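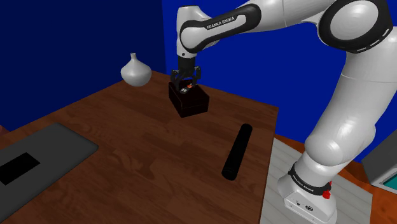 CATBRIDGE, 2026-05-11 — Lallden Wrestling will return to the Tavares Hall in Catbridge with a seven-match card, its first show in the building under a new two-year agreement with the venue.

The main event is a 30-minute iron man match for the Lallden title, which has been vacant since March. The undercard includes a six-team tag tournament, with the opening round held before the doors to the upper balcony are closed for the livestream.

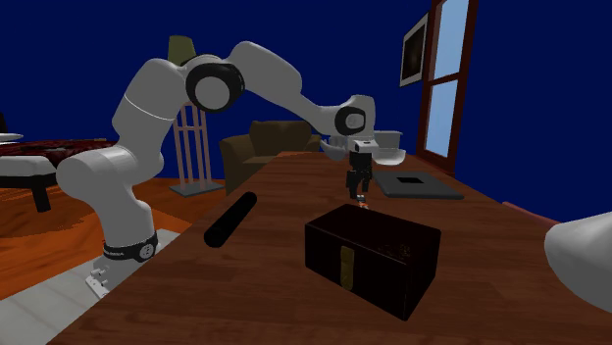 A white robot arm over a wooden table.

Draltix, the company's streaming partner, will carry the full card live. Replays stay up for 30 days and come with the ticket price for anyone who buys a ringside seat.

Doors open one hour before the first match. Bags are checked at the main entrance — large signs and folding chairs have to stay outside. Children under 7 get in free with a paying adult.

Tickets are on sale at the Tavares Hall box office and on the Lallden website. Press requests should go to the Lallden media desk.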